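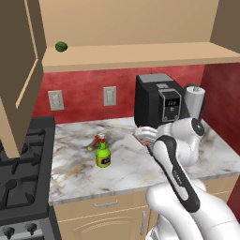 Our visit to Stemwood in March began at 13 o'clock in the simulation room, where the company tests its kitchen software before any real arm may move. The program is called Kingi. In it the arm must pick up small things from a counter and put them away, again and again.

One fault took most of our time. In run 263 the arm lost its object near the coffee machine, but the software still believed that the gripper was full. It continued to the next position and pushed its wrist into the machine with almost full force. On the screen nothing breaks, of course. In the test hall the same fault had happened 2 times, and the second time a joint was damaged and had to go back to Avano for repair.

Now the program checks the width of the fingers after each grip, and it stops if the value is wrong. I asked if a very thin object could also cause a stop. They answered yes, and this is not solved yet. After 3 false stops the arm waits for a person to come and press the button.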